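Matlow tasting notes – read me first

Last updated: Feb 2, 2026
Kept by: Rochelle Calloway
Current size: 1,986 notes, one per row

Hello! If you've found this folder you probably like gin, or spreadsheets, or (like me) both. Matlow is a collection of tasting notes on gins and other clear spirits, written by a small group of us who meet in my kitchen and a few who post theirs in. It started as a paper notebook, then it was two notebooks, and then I spilt tonic over the second one and decided it was time to type everything up.

I'm sharing it because a couple of people asked for it after I'd talked about it at a home distilling and flavouring evening, and I got tired of emailing out slightly different copies. So this is the proper copy. If you have one called matlow_final_new, please bin it, it has the juniper scores in the wrong column.

What's in the folder

notes.csv – the main file, all the tastings
bottles.csv – one row for each bottle, with the style, the strength on the label and what we paid
words.txt – the list of flavour words we try to stick to
tasters.csv – initials only, plus whether the person likes sweet drinks or not (this matters more than you'd think!)

The two big files join up on bottle_id. Please don't join them on the name, as we have spelt several of them in more than one way and there's a limit to how many evenings I'm prepared to spend fixing accents.

The columns in notes.csv

bottle_id: matches bottles.csv
taster: initials
session: a plain running number, so higher means later
served: neat, water, tonic or mixed
nose, taste, finish: free text, as written on the night
score: out of 100
again: yes, no or maybe, meaning would you buy it with your own money

A word about the score. We began by marking out of 20 and changed over when Baudry (more on that below) came along, because everything decent was bunching up at 16 and 17. The old marks have been multiplied up, so if you see a lot of suspiciously round scores in the early sessions, that's why. I did think about going back and re-tasting the lot. Then I looked at the price of the bottles.

I find "again" much more useful than the score, personally. People will happily give a gin a handsome mark for being clever and then say no, they wouldn't want it in the house. There's a rhubarb one in there with lovely marks all down the column and hardly a yes to its name.
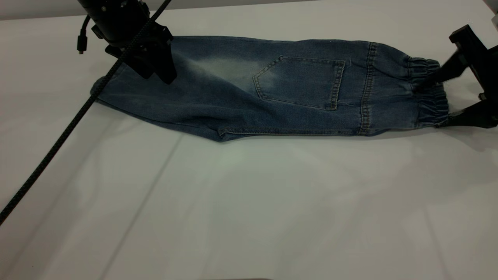 The free text is exactly what people wrote, apart from swearing, which I've taken out, and my own handwriting, which I've done my best with. Where I really couldn't read a word I've put a question mark in square brackets. You'll find a fair few of those towards the end of longer sessions.

How the tastings work

We pour small measures into plain numbered glasses and the person pouring doesn't taste. Neat first, then with a splash of water, then tonic if anyone wants it. No more than seven bottles in a night, and crackers in between. The tonic is always the same plain one out of the supermarket fridge, because we did try matching a tonic to each gin once and by the end we were just reviewing tonic.

Coloured gins are a nuisance. You can't really taste a pink one blind unless you do it with the lights off, and we tried that too, and it cost me a glass and a clean tablecloth. So anything with a colour to it is marked as "seen" in bottles.csv, and I'd treat those notes with a bit of caution. People who can see pink will write down raspberry whether there's any in there or not.

Baudry and Divow

Two names turn up all over the files, so I'd better explain them. Baudry is our nickname for the reference bottle, a plain, juniper-heavy gin we decant and put on the table at every session without saying which glass it's in. It shows you how much people wander about from one night to the next. My own marks for it are all over the place, which was humbling.

Divow is the batch of notes that came in by post. Those tasters poured for themselves, so nothing was blind, and their marks run higher than ours. I've left them in because the writing is so good (one of them described a navy strength as "a cold church with the heating just come on" and I think of it every time) but filter them out if you're doing anything with averages.

What it's good for, and what it isn't

It's good for finding out which words people use together, for seeing how a drink changes once tonic goes in, and for choosing a present. Somebody has already used it to plan the drinks for a June wedding, and I was very pleased about that.

I wouldn't use it to decide which gin is best. We buy what we fancy, so there's heaps of citrus and barely any aged gin. Nearly all of us live within walking distance of each other and shop in the same places. Prices are what was on the receipt that day and I don't go back and update them. It also says nothing at all about whether a spirit is safe or properly labelled, so please don't use it for that.

Known problems

A few bottles were logged twice under different numbers. I've flagged the ones I've spotted in the "same_as" column.

Session numbers skip in one place where I lost a page. If it comes out from behind the dresser I'll add it.

"Floral" is used for everything from violets to washing powder. words.txt tries to split it up, but the older notes were written before we had the list.

Using it and adding to it

Help yourself, for whatever you like, paid or not. Just say it came from the Matlow notes and don't try to work out who the tasters are.

If you'd like to send in notes of your own, copy the blank rows at the bottom of notes.csv and fill in as much as you can – half a note is fine! Postal and emailed notes now go into their own batch called Fonari, which opens with the next version and will be kept apart from the kitchen sessions. Corrections are welcome too, particularly from anyone who knows what cubeb is meant to taste like, as we have several opinions on that and no agreement.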